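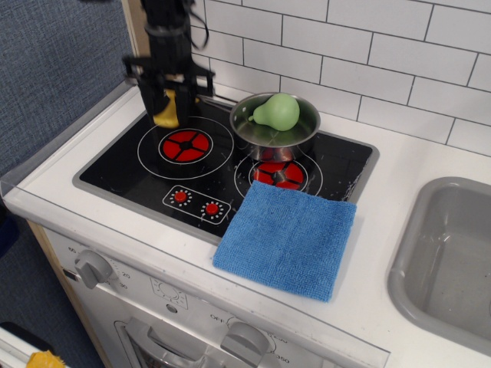
Bohumila Pešek wrote in to ask how you get crayon and sticky finger marks off a play kitchen without taking the printed rings off with them, because hers went patchy after one go with a scouring pad.

So, quick version. Takes 5 minutes, bit more if it's been left all winter like ours (last proper clean was February, oops).

You need
Microfibre cloth, folded in four
Bowl of warm water, tiny squirt of washing up liquid
Dry tea towel
Cotton buds

1. Everything off the top. Pans, fruit, the lot. A pear left in the saucepan can go in the bowl with the pan.

2. Damp cloth, not dripping. Start at the back of the hob and pull towards you. Black gloss shows every smear so turn the cloth to a clean side often.

3. Printed bits - rings, knobs, little tick marks - go gently. Light dabs. No scouring pads, no cream cleaner, no nail varnish remover (yes, someone tried).

4. Cotton bud round the raised rim. Crumbs live there.

5. Sink basin next. Wipe out the specks, then dry it straight away or you get water spots.

6. Buff the hob dry with the tea towel. Small circles. Scuffs wont come out, smudges will.

Toy food: same soapy water, rinse, dry on a towel overnight. Wooden pieces dont soak, just wipe. Metal pans dry by hand, inside aswell.

Fold the cloth and leave it by the hob when you're done. Ours gets used for pretend spills and the real ones get mopped up too.

Stickers on a Plasberg unit - different job, bit of cooking oil, leave it 3 minutes, then start again from step 2.

Updated 6 Jul 2020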